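The Great Pen Sort, August edition

I have been looking forward to this for weeks, which probably says something about me! The pen jar had got so full that pulling one out brought three more with it, so after breakfast I tipped the whole lot onto an old towel, put the kettle on and got stuck in.

My method is simple: scribble test, then sharpen, then decide. Anything that skips twice on scrap paper goes. Pencils get a turn in the sharpener (mine is a little brass one from the stationer's in Sarkport, 80p and worth every penny) and highlighters have to survive a full line across the back of an envelope. I love this bit. You find colours you'd forgotten you owned.

What I want within reach on a working day is one pen, one pencil and one highlighter, and the highlighter has to be pink. Yellow just vanishes on me under a lamp.
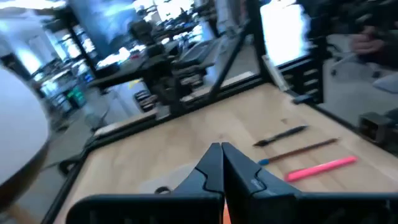

Nghĩa Mai wrote back after my last post that pink is all very well until you photocopy the page, when it comes out as a grey smudge, and that a soft pencil underline does the same job and rubs out afterwards. Fair point, and I've started doing that in library books. For my own notes, though, pink stays!

The rest have gone into a biscuit tin on the shelf, tips all facing the same way. Next up is the drawer with the rubber bands in it.

Contact | © Masberg Notebook | Back to top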